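Hiriditz family center adds meals for one-year-olds in January

December 21, 2018

The family center in Hiriditz will start serving a sit-down lunch for one-year-olds and their parents next month, after a fall trial that filled up in its first week.

The lunches are part of Clernurar, the center's program for families with children under three. Until now Clernurar has offered a morning playgroup, a lending shelf for toys and a drop-in hour for weighing babies. Food was limited to crackers and fruit that parents brought themselves.

Under the new schedule, lunch will be served twice a week at 11:15 a.m. in the big room of the Stubbs Street building. Each child gets a small plate with something soft, something to pick up by hand and a vegetable. Parents eat the same food with more salt and pepper on it. Water and whole milk will be on the table, and families who use something else can bring their own.

"A lot of parents told us the first birthday came and suddenly they had a long list of new foods and no idea what order to go in," said Győző Rácz, who runs Clernurar. "They were tired of standing in their own kitchen watching a kid throw an egg on the floor. They wanted to watch a kid throw an egg on the floor with other people."

The trial ran for six weeks in the fall and had room for 58 children. Families came from Hiriditz and from Hidodmont, which has had no playgroup of its own since the library there cut its hours. In all, 346 plates were served. Rácz said the sweet potato wedges and the meatballs came back empty most often, and the steamed cauliflower hardly ever did.

The January menu has been changed a little as a result. Cauliflower will be mashed in with potato. Meatballs will be served both weeks of the two-week menu, and plain yogurt has been added at the end of the meal. Strawberries will wait until spring, when they are cheaper.

Szabolcs Bozsik cooks the lunches. He worked in a school cafeteria before he came to the center, and he said the biggest adjustment has been the size of everything.

"I was used to a tray," Bozsik said. "Now I cut a grape four ways and that's a good part of somebody's meal."

Bozsik cuts round foods lengthwise and cooks raw carrot and apple until they can be mashed with a fork. Children have to be seated while they eat, with a parent next to them. No whole nuts are served, and popcorn is not allowed in the room even for older brothers and sisters.

Allergies were the subject parents asked about most during the trial. The center will not introduce peanut, tree nut, egg or shellfish to a child who has not had it before. Parents fill out a short form at the first visit listing what the child has already eaten at home and how it went. Families with questions about a first try, or with a child who has eczema or a known allergy, are asked to talk to their own doctor before signing up. A dish with egg or dairy in it will be marked on the menu, and Bozsik makes a second version without either one on request, as long as he hears about it the day before.

Several parents from the trial group have already signed up again. One mother, whose son turned one in October, said he drank his first cup of cow's milk at the center after refusing it at home for two weeks. She had tried it warm, cold and mixed with formula. He took it from an open cup after the girl beside him did.

A father of twins from Hidodmont said the drive was worth it for the cleanup alone. His daughters eat nearly everything with both hands, he said, and one of them has started passing food to her sister when she is done with it. He would like to see a dinner version for parents who work during the day.

Rácz said an evening meal is possible but not soon. The room on Stubbs Street is used by other groups after 4 p.m., and the kitchen would need a second cook. He plans to look at it again before the summer.

The lunches are being paid for with a grant of $3,000, which covers groceries and a set of small bowls and cups through the end of May. Families pay $2 per visit for one child and one adult. The fee can be waived, and parents don't have to explain why – there is a box to check on the form. The center has also taken donated high chairs. It has enough of those now and is asking people to stop dropping them off, though it could still use bibs with sleeves and washable floor mats.

There will be places for some 100 children over the January session, split into small groups so that the room doesn't get too loud. Each family keeps the same day and the same table for the whole session. Rácz said that was a request from the trial group, where a few children cried when they were seated somewhere new.

Children can join from the week they turn one until they turn two. Younger babies are welcome if they come along with an older brother or sister, but they won't be served a plate. Older children can have a sandwich at the side table.

After lunch, the playroom stays open for 30 minutes. There is a corner with mats for children who want to lie down, and a changing table has been put in by the back door. Strollers should be left in the hallway, on the side away from the radiator. Parking behind the building is limited in winter when snow is piled up at the far end, and families coming by car may do better on the street.

The morning playgroup will keep its regular hours, but it will end 15 minutes earlier on lunch days so the tables can be set up. The toy shelf will be closed for the first week of January for cleaning and sorting. Anything borrowed before the holidays can be brought back the week after, with no late fee. The weighing hour is not affected.

Sign-up for the lunches is at the front desk or by phone during office hours. Families from the trial group have their places held until the end of the first week of January, after which any open spots go to the waiting list. The two-week menu will be posted on the door and handed out on paper. Parents who want the recipe for the meatballs can ask Bozsik for it. He leaves the onion out for the children and fries it separately for the adults. 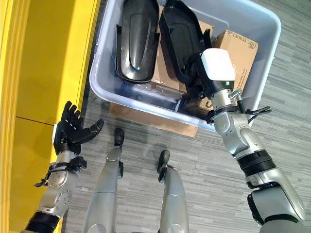
A storage bin on the gray striped carpet, next to the yellow wall panel.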